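June 2019
Sheet-metal bins, Narkirgate bench

Front compartment weighed again with the mixed items in. 2,883 g on the Irkano scale, against 3,000 g allowed. Tare not redone, May value carried over.

Floor scratched but flat by straight edge. Back wall of the front compartment is the worst for wear: paint worn, grey smears. Inner walls of the rear section cleaner. Wiped both with the Preltport cleaner, one pass, no change to the smears. Repaint not worth it yet.

Glass rolls if set down on its side near the slope. Log under item 53.

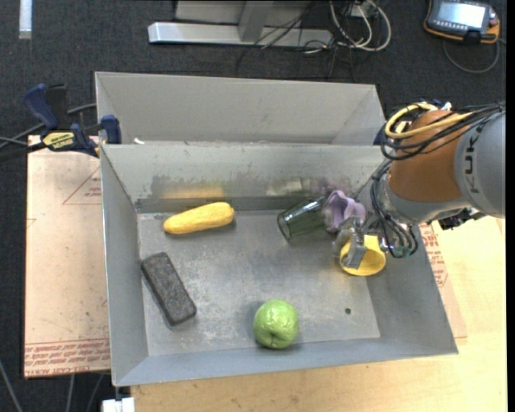 Front bin, six items in. Squash back left, glass back right, yellow cup below it.

To do: measure hole in floor, order plug.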